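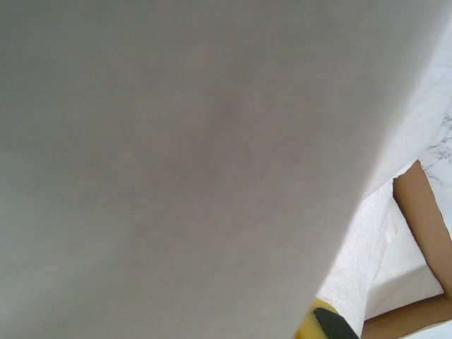 From: Tamunoemi Mohammed
To: zelomer-users
Date: 6/22/18
Subject: Re: Offline maps missing platform changes

Hello Urmas, hello all,

Urmas Krūmiņa wrote:

> I used Zelomer on the tablet for a rail trip last month and it was
> fine until we crossed the border. After that it kept showing the
> timetable I had saved at home and none of the platform changes. We
> stood on the wrong side at one station and missed a connection. My
> wife's phone had the right platform but she has the paid version.
> Is this something you have to pay for, or have I set it up badly?
> Also the saved maps take up 774 MB, which seems a lot for one
> country. Can I get rid of some of it without losing the stations?

You don't need the paid version for platform changes. Both versions get them. What the paid one does is refresh by itself when you open a saved trip. In the free one you have to pull the trip down with your finger until the small clock at the top changes. If you don't, it goes on showing what was saved, and there is no warning that it is old. I think there should be, and Lawal Abubakar asked for one on this list back in January, but I haven't seen it in any update so far.

The border is a separate matter. When you cross, the tablet swaps networks and Zelomer treats the first failed attempt as being offline. It then stays offline until you close the app fully and open it again. Going back to the home screen doesn't do it, you have to swipe it away from the list of open apps. I had the same thing on a coach in the spring and spent an hour thinking my data allowance had run out.

What I do now before a trip:

Open each leg separately and save it, not the whole journey as one. If you save the whole journey and one leg changes, the app sometimes keeps the old version of every leg.

Go to Settings, then Saved Trips, and turn on "Check on reconnect". It is off to begin with. It only works if roaming is allowed for the app as well as for the tablet, and those are two different switches in two different places.

Write the train number down somewhere. The station boards always have it and you can search for it directly if the saved trip has gone wrong.

On the size. The 774 MB will be the full map pack with walking routes and the shaded hills. In Map Packs, tap the country name (the name, not the tick box) and you get the choice of Full, Streets or Stations only. I changed mine to Stations only and it went down to 389 MB. You lose the footpaths and the hill shading. The stations, tram stops and the plans of the bigger stations all stay. You can switch back later, but it downloads the whole pack again, so do that at home and not on the hotel wifi.

One thing to watch is that changing the pack removes any pins you have dropped on the map yourself. Export them first. Menu, My Pins, Export, and send the file to your own email. Importing them again takes a minute or so. If you have more than 10 pins in one folder it will split them into two folders with the same name, but nothing is lost.

Somebody is bound to mention Ogura, so I will say that I tried it for a fortnight. The platform information came through faster and it handled the border without trouble. Against that, it has no ferries at all and it wants an account before it will save anything. If you only travel by train it may suit you better. I take the ferry twice a year to see my sister and so I stayed where I am. I haven't used Evel since they changed the menus and can't say what it is like now.

Nnamdi Akinola asked off list whether the bus times in Uretti can be brought across into Zelomer. They can't as far as I know. I have kept Uretti on the phone just for local buses and use the other one for anything longer. If anyone has found a way to get them into one place, please reply to the list and not to me, as Nnamdi isn't the only one who has asked.

Damian, you said in your last message that the tablet version drains the battery when a trip is open. Is that with the map showing or only with the list of stops? Mine is all right on the list but loses a lot with the map on and the screen bright. If you let me know which version number you have, I'll compare it with mine. It is at the bottom of the About page, in very small grey type.

Urmas, if you try the reconnect setting and it still sticks, tell me which tablet it is and whether you had one SIM or 2 in it. I have a feeling the second SIM has something to do with it but I only have the one to test with.

Regards,
Tamunoemi

--
You are receiving this because you are subscribed to zelomer-users.
To leave the list, send a blank message with "unsubscribe" in the subject line.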